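Linen talk, guest house owners mtg, October. Judite Moreira. 20 min MAX

Start w/ the cupboard story. Gukbridge house, first winter, 70 towels and not one shelf that shut. Wait for laugh. Move on if none

Who's here - hands up if you fold your own. Hands up if you pay someone. OK

Main thing: pick ONE fold and everybody in the house does it. Doesn't matter much which. I do long side to middle, long side over, then halves. Coelho laundry sends theirs back in quarters, we refold, yes it's annoying

Surface. Flat, clean, hip height. Not the bed!! Beds sag, corners drift. Smooth the top half last, wrinkles like to sit up there

Corners - slow down here. Take both bottom corners, tug gently, THEN lift. Say it twice
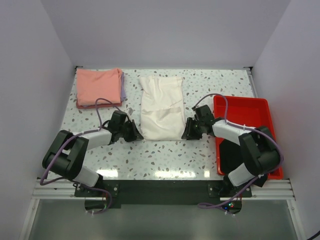 Do you have to iron white cottons before they go on the shelf?
Only table linen and pillowcases. Towels and cloths just want a shake and a flat hand, pressed while theyre still warm.

Numbers, quick. We run 200 pieces in summer, 256 if the annex is open. Ordered 500 labels from Baltora, still using them. Label the shelf edge, not the cloth

Hems: fold so the hem goes inside, loose threads dont catch. Pass the sample round, get it BACK this time

Rotation - clean goes to the bottom of teh pile, take from the top. Skip if past 3:40

Prerard shelf liners, mention price if asked

Questions. Thank the kitchen for coffee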